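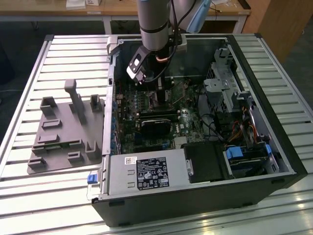

Kálmán Szabó objected to the first draft of these notes on the grounds that a rule sheet for robot work on open computers ought to start with people's hands, and that I had left hands until the end. He was right, so the order has changed. Give him the credit out loud.

Opening, 2 minutes. Say who I am, say the talk is about the house rules we wrote at Gelby for arms working inside computer cases. Thirteen rules in all. I will cover the ones that caused arguments and leave the rest for the handout.

Rule 1, hands. No one reaches into the case while the arm is enabled. Paused does not count as stopped. Most of our early arguments were over this, as a paused program can start again from another screen. If you want to move a cable, you use the stop, you wait for the drives to drop out, then you reach in. Read the rule from the sheet word for word, then stop and let people object.

Someone will ask about collaborative arms and force limits. Answer: a force limit is set for a body part and a contact, and the tool on the end counts as well. A gripper finger is a narrow thing. Do the risk assessment with the tool fitted and the part in its grip. If the tool changes, do it again.

Rule 2, power. The computer is unplugged before it goes on the table, and the lead stays off the table altogether. At Lakex they tape a tag over the inlet. We tried that and kept finding tags on the floor, so now the lead hangs on a hook by the door. Either is fine as long as it is written down.

Rule 3, static. Earth the table and check it at the start of each shift. The wrist strap is for the person loading the case, and it comes off before they step back to the controls.

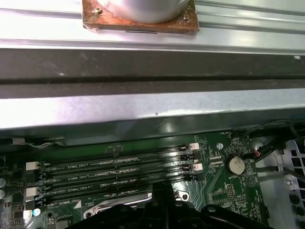 Rule 4 covers clearance. A path that is safe over a bare board may not be safe once a panel or a bracket hangs above it. We ask for 7 millimetres between any part of the gripper and anything it is not meant to touch, on the way in and on the way out. People check the way in. The way out is where we bent a latch (tell the story briefly, no more than a minute).

First run of any new path is at slow speed with a finger on the stop. Second run the same. After that the person who wrote the path signs it off with one other name beside it. Štěpánek, our path log, will not accept the same name twice.

Rule 5, pushing parts home -- slow down here, the back row always wants this one repeated. Set the force ceiling before you set the target depth. If the ceiling is reached early, the arm backs off and waits for a person. It does not try again on its own. We allowed one retry for a while and dropped it.

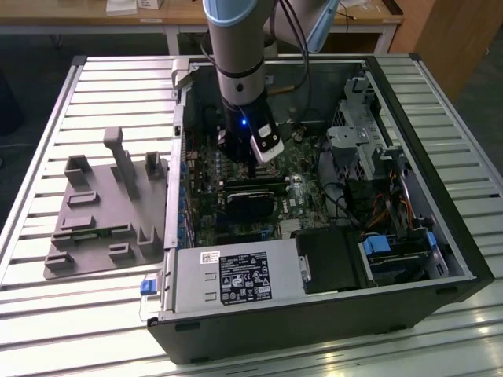

Rule 6 is about loose parts. Every part has a place on the fixture, and a part that is dropped ends the run. Find it before anyone enables the arm again. A screw under a board is a fault you may not meet until the machine is switched on.

Rule 7, records. Keep the camera files and the force log together under one run number. We keep them for 24 months. Druvia keeps theirs for less, and we have not agreed on a common figure. If there is time, ask the room what they do.

Questions. Have the rule sheet open at the page on tool changes. Handouts are in the blue folder, spare copies in my bag.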